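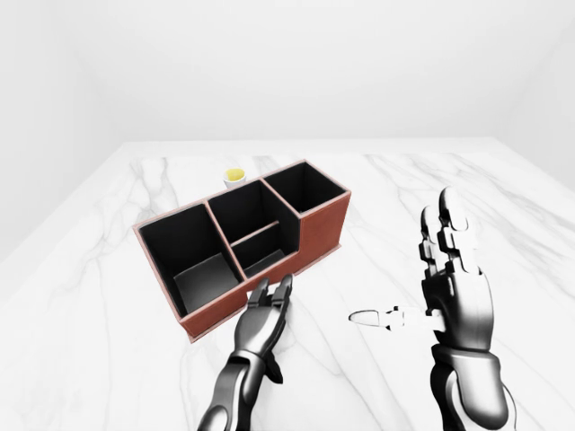
Romham desk chores, the tidy-up set

README

Hi! I put this set together because I wanted a straight answer to a question my relatives keep asking me: can a robot tidy a desk yet? My short reply is "sort of, in a simulator, on a good day." The long reply is this repo.

Everything in here is simulated. The scenes are rendered, the robot is rendered, and the marble has never had a coffee ring on it. I started out wanting to do a whole office (drawers, cables, that one mug with pens in it) and quickly cut it down to jobs around a desk organizer. Even that kept me busy through most of April.

What's in the download

There are 200 episodes in the main folder and 50 more in a folder called heldout. Please don't train on the heldout ones! I did it by accident once and spent a very happy evening thinking I'd solved the problem. Each episode has the rendered views, the joint positions for both arms, and a one-line instruction in plain English. The instructions are a bit uneven. I wrote the early ones late at night and they're wordier than they need to be.

The action format is called Kuson. It's just my own layout, one row per time step, left arm first and then right. The loader is in the tools folder and is named Bilgin, for reasons that made sense when I had a different plan for it. If you only want to look at the pictures you can skip both.

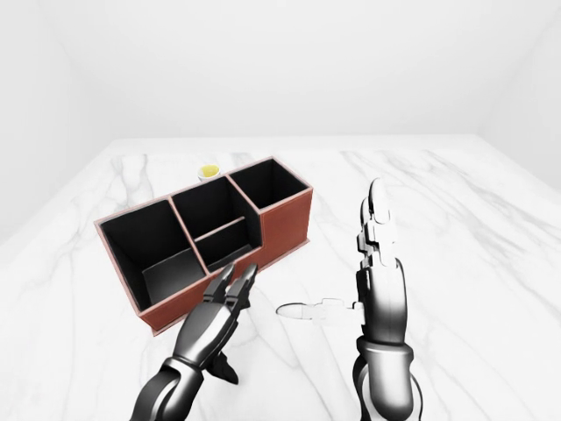 Desk organizer on the marble tabletop, small white cup with something yellow in it just behind.

So, can it do the chore? Reaching over to the organizer is the easy part, and I'd trust most of the policies I tried with that. Getting down inside a compartment is where things get ugly. The walls are close, the insides are black, and the fingers hide whatever they're doing from the camera. A person does this by feel without even looking. My policies have no sense of touch at all, so they're guessing from pixels, and the guesses get worse the deeper they go.

I also think the shape of the organizer matters more than I expected. The compartments aren't the same size, and one has a thin divider in it, so a plan that works fine in one spot can be hopeless a few inches over. If you're writing your own scoring script, score the compartments separately. I lumped them together at first and it hid all the interesting failures.

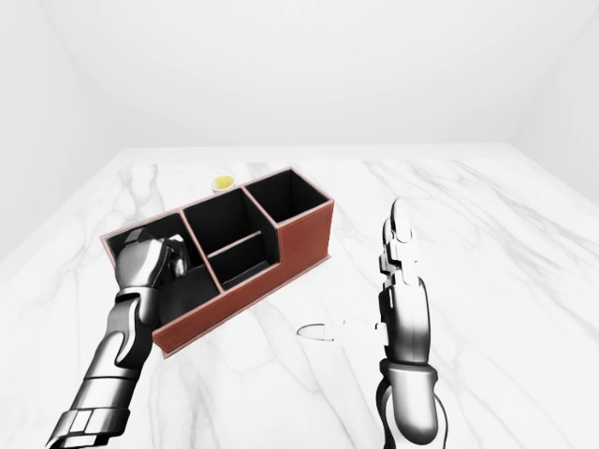 The other thing I keep going back and forth on is what two arms are really worth here. I figured I'd want both of them busy, one steadying and one reaching, the way I'd do it myself. For a lot of these jobs one arm is plenty, and the second mostly gives the policy more ways to mess up. I kept both in the action rows anyway, so you can decide for yourself.

Known problems

Some of the instructions say "box" and some say "organizer." Same thing.
Long episodes are capped at 500 steps, and a few stop before the job is done. Those are marked "short" in the index.
The first 20 episodes use an older lighting setup. I left them in.

If you find something else broken, open an issue on the Grorkville page and tell me the episode number. I check it in the mornings before work. Next I want to add a version with more clutter, once I fix the loader so it stops eating all my memory.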